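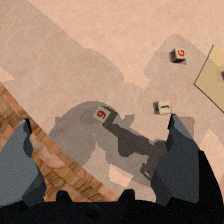 Empty the bucket before you post, was sumpthing_else's comment on the last thread about basement humidity, and I'd like it on record that I emptied the bucket.

Search this site Go All topics

Dehumidifier runs all night, basement still smells like a pond

duckboots

I did empty it. I also washed the filter, moved the unit away from the wall, and spoke to it in a calm voice. It's a Durnov, the mid-size one, bought used, and it lives in a basement in Jerndale where the house dates from an era when people seem to have thought of water as a kind of insulation.

The display says 171, and I'm told humidity doesn't go that high outside of a lake. On a good day it says 113. The bucket fills in almost 12 hours, so it's doing something. But the cardboard boxes down there have gone soft, and my winter coats smell like they've been on a fishing trip without me.

Is the machine broken, or is my house? I have a Kostum space heater I could run next to it. My neighbor says that's genius. My neighbor has also had his garage door repaired three times since spring.

drybones

Ignore the display. The humidity sensor on a used unit is often the first part to go, and yours has plainly gone. Buy a cheap separate hygrometer and put it across the room from the machine at chest height. Give it a day. Anything under 50 percent is fine for coats. If you're over 60, keep reading.

A bucket that fills twice a day tells you the compressor is working. It also tells you water is getting in as fast as you take it out, and no appliance wins that argument. Go outside the next time it rains, take an umbrella, and look at the downspouts. Mine emptied right against the foundation for years while I shopped for bigger dehumidifiers. I spent real money on that. The extension that fixed it came from Van Loon's clearance bin and cost 13 dollars.

Then look at the dirt along the wall. It should slope away from the house. If it slopes toward the house you need a shovel and a free afternoon, and probably something for your back.

You can also tape a square of clear plastic to the floor, all four edges, and leave it a couple of days. Moisture under the plastic is coming up through the slab. Moisture on top is coming out of the air. Check your basement windows too, and close them on muggy days. I know it feels like airing the place out. You're inviting the weather in.

Throw away the boxes. They're holding the smell. Use plastic bins with lids, and wash the coats before they go in.

The heater will lower the relative humidity for as long as you pay to run it, and won't remove a drop. I wouldn't.

lowtide_larry

bucket of cat litter in the corner. works great. we dont have a cat anymore so it was free

duckboots

Went out at 6 a.m. in the rain in a bathrobe. The downspout on the north side isn't connected to anything. It stops at knee height and just sort of gives up. There's a small pool under it with, I think, moss.

Getting the extension this week. Still no word on why the Durnov thinks we live at 171 percent, but I've put tape over the display and we're getting along better.

sumpthing_else

Good. Did you empty the bucket again

Contact | Copyright | Back to top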